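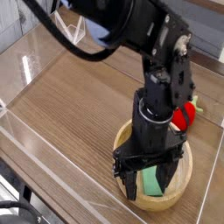 Closing a paper stamp card scheme and moving customers to points

May 2018
By Talukder Homewares, Jamevport

Print this page | E-mail this page

Search all topics Enter a word or phrase Go

Our shop has operated a paper stamp card for regular customers since it opened. A customer receives one stamp for each purchase over a set value, and a completed card may be exchanged for a discount of £4 on a later purchase. The cards carry no expiry date. They carry no terms at all beyond the words "Collect ten stamps and save", which were printed before the present management took over.

In October we intend to move to a points scheme held on our till system, which is supplied by Flusier. The system can record a customer's name and one contact detail, and can apply an expiry period to points, chosen by the shop. We would be grateful for guidance on the following matters.

Firstly, we do not know how many stamp cards are in circulation. Our printer's invoices show that 3,288 cards have been delivered to us over the life of the scheme, and we hold a box and a half of unused stock which has not been counted. We keep the completed cards after they have been exchanged, but only those from the present financial year. We should like to know whether we are obliged to honour every outstanding card and, if so, for how long.

Secondly, we would like to know whether it is reasonable to apply an expiry period to the new points. One supplier has suggested 24 months from the date of the last purchase. Another shop in the same parade applies a much shorter period and reports that customers dislike it.

Thirdly, a large proportion of our regular customers are older and pay in cash. Several have told staff that they do not wish to give an e-mail address or a telephone number in order to receive a discount. Our younger customers, by contrast, have asked more than once why we do not have an app. We do not wish to lose either group. Is it advisable to run a paper scheme and a points scheme side by side, or will this cause difficulty at the till and in the accounts?

We are a small business with two tills and part-time weekend staff, and any arrangement must be one which can be explained to a customer in a queue.

Bemen Trade Desk

Thank you for your enquiry. The remarks which follow are of a general nature. Should a dispute arise with a particular customer, you would be well advised to take advice of your own.

On the outstanding cards. A stamp card is a promise made by the shop to the customer, and the wording on the card is the first place to which anyone will look. Your wording is short and contains no end date and no right to withdraw the offer. It would therefore be prudent to proceed on the footing that customers who have collected stamps in good faith expect to be able to use them. Members who have closed schemes of this kind with the least difficulty have done so in stages:

Stop issuing new cards on a published date, and remove the blank stock from the counter on that day.
Continue to stamp existing cards for a further short period, so that a customer with eight or nine stamps is able to finish.
Accept completed cards for a longer period after stamping has ended.
Offer to convert part-completed cards to points at a fixed rate, displayed at each till.

The conversion rate deserves some thought. Where a full card of ten stamps is worth £4, each stamp has a face value of 40 pence. Some shops convert at a lower rate on the ground that an incomplete card was never worth anything. We do not recommend this. The saving is small, and the customer who has carried a card in a purse for a year will notice it. A straightforward conversion at 40 pence per stamp can be explained by any member of staff in a single sentence and will seldom be challenged.

We would add that the number of cards delivered by your printer is a poor guide to the number that will be presented. Cards are lost, thrown away and put through the wash. Customers who move away from the district take them along and do not return. You should nevertheless count your unused stock before the change, as your accountant may ask for the figure, and it will establish the largest number that could possibly be presented. Please also speak to your accountant about how the discounts are to be shown, both for the old cards and for the points, as the treatment may not be the same.

On expiry. A period measured from the last purchase is generally felt to be fairer than one measured from the date on which each point was earned. It is also far easier to describe. A period of 24 months would not strike most customers as harsh. Whatever period is chosen should be stated in three places: on the notice at the till, on any leaflet or card given to the customer at the time of joining, and on your website if you have one. If the Flusier system prints the balance on the receipt, ask whether it can also print the date on which the points will lapse. Complaints on this subject nearly always come from people who say they were not told.

On customer details. You should ask for no more than you need in order to run the scheme. You should say plainly what the details will be used for. If you wish to send offers by e-mail as well, that is a separate matter and should be put to the customer separately, with a clear choice. Staff should not tick the box on a customer's behalf. The rules on personal data are changing this month and the official guidance should be read in full before the joining form is printed.

parade_shopkeeper

We did this two years ago with a similar sized shop and would offer the following, which may or may not apply.

We ran both schemes together for most of a year and would not do so again. Staff on Saturdays gave a stamp and points on the same sale. Customers found out and naturally preferred those tills. It took a long time to put right and there was some unpleasantness. If both must run, the rule should be one or the other for each sale, and it should be written on a card taped beside the till where staff can see it.

With regard to customers who will not give details, our till allowed a card to be issued with a number and no name. The customer keeps the card on a key ring and the points are held against the number. If the card is lost, so are the points, and we tell them that when it is handed over. Most of our cash customers were content with it. The questioner should ask Flusier whether theirs does the same, as it is not always switched on when the system is installed and ours was hidden under a menu for gift cards.

We did not have an app built. The quotation was more than the scheme gives away. The younger customers who asked for one joined the ordinary scheme anyway, and give their telephone number at the till quicker than most people can find a card.

Our expiry is one year. We get complaints in January.

jamevport_market_hall

I would disagree with the first reply on one point. A long winding-down period sounds generous, but in practice people forget about the cards until the last week however long is allowed. A shorter period, with a large notice in the window and one at each till, produced the same result for us, and the matter was finished with before the Christmas trade. Starting in October seems late for that reason. It may be better to stop issuing cards in the summer.

Otherwise I agree that the stamps should be converted at full value.

It should not be assumed that older customers want paper and younger ones want a telephone. At our stall the keenest users of the points scheme are retired people, who check their balance on every receipt and will point out an error of a few pence. The ones who leave their cards at home are in their twenties and thirties. I would ask a number of customers from each group before deciding anything, and I would ask them what they do at other shops, which tends to be a more useful answer than what they say they would like.

Talukder Homewares

We are obliged to all who replied. We have since confirmed with Flusier that a numbered card without a name can be issued, subject to a setting which their support line will change on request. There is a charge for the cards themselves but none for the setting.

Our present intention is to stop issuing stamp cards at the end of the summer, to convert part-completed cards at 40 pence per stamp, and to open the points scheme in October as planned. The two schemes will not run together, except that completed cards will be accepted until the following spring. The expiry period will be 24 months from the last purchase.

We have one further matter outstanding – whether points should be given on sale items. At present a stamp is given on any purchase over the set value, reduced or not, and staff would prefer to keep it so. If any member has experience of excluding sale items, we should be glad to hear how customers received it.

Bemen Trade Desk

Members who exclude sale items report that the exclusion itself is accepted provided that it is stated on the shelf ticket as well as in the terms. Difficulty arises where full-price and reduced goods are bought together and the receipt does not show which of them earned points. Before deciding, please carry out a test sale of this kind and examine the receipt. If it is not clear to you, we would suggest leaving the present practice as it is.

Print this page | E-mail this page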